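Voß Simulation Kit: pre-acceptance checklist with comments

Product under review: Voß gripper simulation package, evaluation license
Task tested: pick and hold of a capped cylinder next to a flat plate
Site: Surnton, test bench 4
Date of review: November 23, 2020
Reviewer: Treva

Marks used: OK = accepted. OPEN = vendor action needed before purchase. N/A = not tested under this license.

1. Installation and license

1.1 Package installs without administrator rights. OK
1.2 License server reached through the site firewall. OK
Comment: Port 1127 had to be opened by hand. The install guide gives the port only in the appendix. It belongs on the first page.
1.3 Uninstall removes all services. OPEN
Comment: One background service was left running after removal. Reported to the vendor under ticket 1967.

2. Model geometry

2.1 Gripper model loads with two fingers and housing as separate bodies. OK
2.2 Collision shapes match visual shapes within the tolerance set in the project file. OPEN
Comment: The cylinder is faceted in both the visual and collision models. Contact on a flat facet is more stable than contact on a true curve, so grip results will look better than they should. Request a finer mesh, or a primitive cylinder for the collision shape.
2.3 Part origin and axis stated in the documentation. OK
2.4 Units consistent between imported parts and the robot model. OK
Comment: Check again after every import. The import dialog does not remember the last unit used.

3. Grasp position and clearance

3.1 Wrist camera view available during approach. OK
3.2 Fingers placed on opposite sides of the part before the close command. OK
3.3 Clearance between fingers and plate reported by the distance tool. OPEN
Comment: The distance tool reports finger to part only. The plate has to be added as an obstacle in a separate menu, and the setting is lost on restart. Until this is corrected, inspect the view by eye before closing.
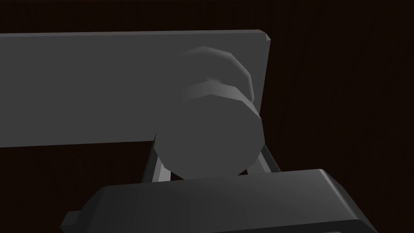 4. Rendering and lighting

4.1 Part edges can be told apart from the plate at default light settings. OPEN
Comment: Gray part on gray plate with the light mostly from the right. The left side of the cap fades into the plate. Acceptable for motion checks. Not acceptable for vision work without changing the materials.
4.2 Material colors can be edited without a paid add-on. OK
4.3 Shadows can be turned off for speed. OK

5. Stops and limits

5.1 Simulated emergency stop halts all joints. OK
5.2 Grip force limit is enforced when commanded above the maximum. OK
Comment: Command set to 100 percent over a lower project limit. The limit held and a warning was logged.
5.3 Fault must be cleared by the operator before motion resumes. OPEN
Comment: Reloading the project clears the fault with no prompt. A real cell must not behave this way, and operators should not be trained on a simulator that does.
5.4 Power loss during grip. N/A

6. Data export

6.1 Joint log exports as plain text. OK
6.2 Log can be read by the Idosari controller. OK
Comment: Column order must be changed first. A short script is attached to the bench record.
6.3 Time stamps continuous across a pause. OK

Result: not accepted for operator training. Accepted for layout and reach checks only. Items 2.2, 3.3 and 5.3 to be retested on the April release. Item 1.3 may be closed on written confirmation from the vendor. Item 4.1 stays open until vision testing is scheduled.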